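Trallier Tabletop Arm, long-term review
Reviewed by Tegan Grimshaw, 2021-04-20

I've had the Trallier on loan since August, and I wanted so badly to love it! My sister Huia (she's the patient one) says I talk to it like a puppy. So, can it do chores yet? Well, some of them, if you have an afternoon to spare.

Blocks, sponges and rolled socks are no trouble at all. It picks them up, swings over and lets go right above the bin, and I still get a kick out of it. Cords are another story. My big hope was that it would tidy up the charger drawer, and a thin, light cord that crosses over itself seems to be about the hardest thing you can hand a machine.

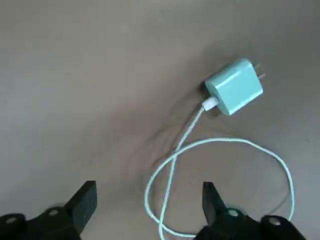

Mint charger and cord, gripper fingers open.

The charger itself is a nice chunky shape, and I'd trust the arm with that part most days. Coiling the cord neatly – no, not yet, and I tried 191 times before I gave up and did it by hand.

At $3,305 it's a lot of money for sock duty. Still, I'm keeping it through the summer, and I'll update this review when the new software comes out.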